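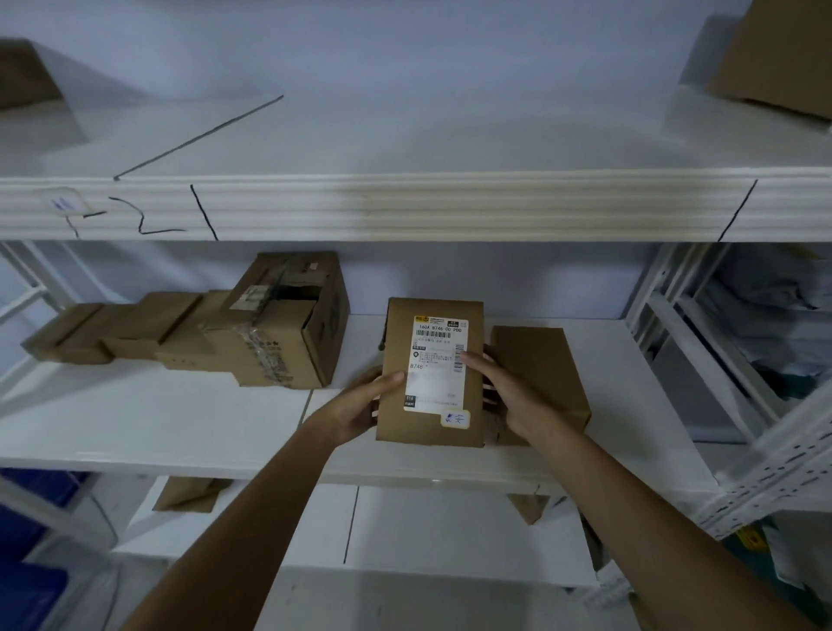 Fuline carries out energy and condition surveys of rental housing for owners, building managers and lenders. We work on single homes and on blocks of up to 90 units. A survey covers the outside walls, roof, windows, heating, hot water and ventilation. Each unit receives its own file number, which stays with it through later visits. The number works much as the label on a cardboard parcel does, with a line of bold text over a barcode: whoever handles the item next can find its record without opening anything. Earlier reports are kept under the same number and can be requested by the owner at any time.

How we work
Site visits are made by 2 surveyors. One measures and the other records, and they trade roles between floors. Wall and roof make-up is taken from building plans where these exist. Where they do not, the report states which values were measured and which were assumed from the age of the building. Assumed values are printed in a separate column.

Draft reports are issued within 6 working days of the last visit. The owner then has 35 days to send comments, invoices for past insulation work or boiler service records. Changes made at this stage are listed on the last page of the final report.

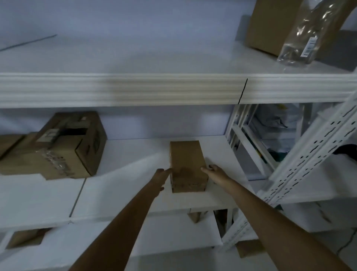 Muñoz, a block manager client, told us that the column of assumed values was the part its owners read first, and asked that the same layout be used for the heating section. It has been standard in all our reports since November.

Partners
Airtightness tests are subcontracted to Ruster. Reports are stored and sent through Clerier, and owners can download them in PDF or spreadsheet form. Fuline does not sell or install insulation, windows or heating equipment and takes no fees from firms that do.

Requests for a survey should state the address, the number of units and the year of construction, if known.

Page last updated Saturday, September 30, 2023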